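How the Nulta count is put together

Socorro Usuga has run elections for the Nulta district for three terms of the council. Her office has one long table, two printers and a wall map on which the polling districts are outlined in pencil. The boundaries changed in June and the printed version has not come back from the contractor.

The seat being contested is Vlachou ward, which has 2436 registered electors and returns a single member. At the last ordinary election 1531 of them voted. Usuga gives both numbers without looking them up.

"Turnout in a by-election will be lower, and I plan the staffing on the register, so the turnout doesn't alter much," she says. "I need the same number of presiding officers whether they issue 200 papers or 900."

Nominations closed at four in the afternoon. The candidates' papers were checked for the proposer's and seconder's electoral numbers, the home address form and the consent to nomination. One set was returned informally the day before the deadline, as the seconder had moved out of the ward. The candidate's agent found a replacement the same evening.

"We are allowed to look at papers in advance and we encourage it," Usuga says. "What we can't do is fill anything in. If the number is wrong we say the number is wrong, and they go away and find the right one."

Postal votes take up most of the work before polling day. The packs are printed by Zaltell, which also supplies the ballot papers, and are sent in two batches. The second batch covers late applications and is smaller.
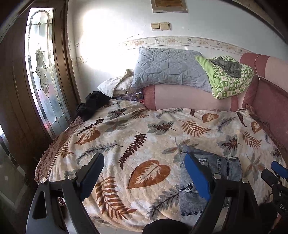
Yaneth Huanca, the deputy returning officer, handles the opening sessions. Each returned pack is scanned, and the signature and date of birth on the statement are compared with those on the application. The ballot paper envelope stays sealed until the statement has been accepted.

"The usual fault is the date," Huanca says. "People write today's date where it asks for their date of birth. At the last election we rejected 37 statements, and 19 of those were the date. The rest were missing signatures, or a couple in one house who had swapped their forms."

She has asked for the date box to be moved further from the signature box. The layout of the statement is prescribed, so the request can only be passed on.

The scanning software is called Zindgate and has been in use for two elections. It flags mismatches, but a person decides every one of them. Agents may attend and object, and an objection is marked on the statement without changing the decision.

"I had an agent who objected to everything for an hour," Huanca says. "That's permitted. It slows the table down and we record each one."

On the night, the boxes from the three polling stations come to the leisure centre by car. The papers in each box are verified against the presiding officer's account before any sorting by candidate begins. Postal ballots are mixed in with at least one other box so that no area's votes can be read separately.

Asked about a recount, Usuga says she would grant the first request if the margin were small and consider any further one on its merits. She declines to put a figure on small. A tie would be settled by lot, and the method is hers to choose.

"Two folded slips in an empty ballot box," she says. "I have never had to do it. The slips are in the stationery crate with the seals."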